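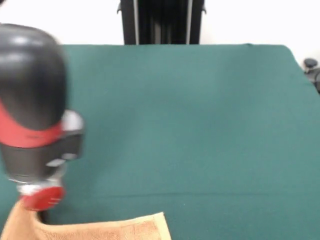 Hala Rawashdeh asks how to keep a terry towel square while folding it on felt, as hers "creeps back toward me every time I pull a corner over." The method below is for felt-covered tables of any size. On a laminate or bare wood top the towel slides too easily, and steps 3 and 4 need a hand kept flat on the cloth throughout.

Why towels creep on felt

Terry loops catch in the nap of the felt. When a corner is pulled sideways at table height, the layer underneath is dragged along and bunches up near the grip. Pulling harder makes the bunch larger. The corner has to be lifted clear first and moved second.

Before you start

Use a dry towel. A damp one is heavier and the fold lines will not hold. Shake it out once, away from the table, to get rid of lint.
Check which way the nap of the felt runs. Stroke it with the palm; the smooth direction is with the nap. Make the first fold in that direction.
Table height matters less than reach. You should be able to touch the far edge of the towel without leaning on the felt.

Folding into quarters

1. Lay the towel down with the border band parallel to one table edge. Hand towels up to 30 inches long can be laid out in one go. For longer ones, set down the far end and lower the rest toward you.

2. Flatten from the center outward with the side of the hand. Leave small ripples alone; they come out in step 5.

3. Take one corner between thumb and finger, 1 inch in from the edge. Raise it straight up until the cloth around it is off the felt, then carry it across. Lower it onto the opposite corner – do not drop it.

4. Repeat with the second corner. If the two edges do not meet, lift the top layer again and reset it. Sliding it into place pulls the bottom layer out of line.
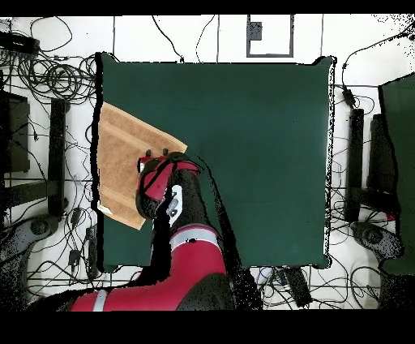
Tan towel on the green tabletop, partly folded, with the right edge still on a diagonal.

A diagonal edge at this stage usually means that one corner was carried farther than the other. Open the fold, turn the towel until the band is parallel again, and start over from step 3. Correcting a skewed half-fold by making the second fold at an angle does not work with terry; the thickness doubles the error.

5. Press the fold line with the forearm and hold for a count of 5.

6. Turn the towel a quarter turn by lifting it whole, and fold in half again.

Thick bath towels (Rikby's heavy line, for instance) are better folded in thirds. The steps are the same, with the first fold stopping one third short of the far edge.

Clearing the felt

Terry sheds. Loose fibers left on the table work into the nap and increase the drag on the next towel. Remove the finished stack, brush with the nap using a soft clothes brush, and go over the corners with a lint roller. Do not wet the felt. Small creases can be smoothed by hand; leave the surface bare for 40 minutes before using it again. 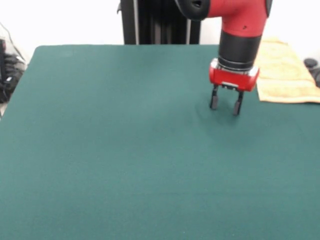
Folding more than one towel

Keep the finished stack on a separate shelf or chair. Put the fold line on the same side each time, and alternate the direction every few towels if the stack starts to lean. Brush the felt between dark and light loads.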